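Ticket 1087 – Munshi teleop cell, right gripper lags the leader
Opened by: Abla Hourani
Assigned to: Mahfuz Gunawardena
Status: open

Task is the two-arm bottle handling set, shown to the robot by remote control. During recording the right follower opens and closes late. Arm joints track fine on both sides. Demo 40 was the first one flagged by the Warkar log checker.

Tried so far:
– restarted the leader station, no change
– swapped left and right leader handles, lag stays with the right follower
– measured command to motion on the right gripper: 215 ms

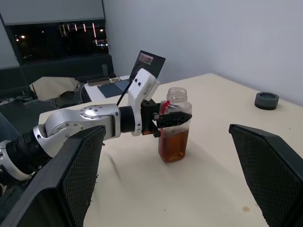
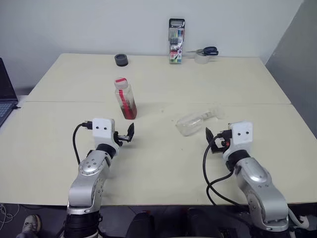 First: wrist view, clear container with amber-brown liquid at the other arm's gripper. Second: head view, both arms over the table.

Mahfuz: Lag staying on the follower side points to the gripper driver. Please send the driver log for demo 40 and the firmware version of each gripper.

Abla: Log attached. Left is on build 557, right is one build older. Holding further demos until the right one is flashed – the rest of the set is kept but marked unchecked.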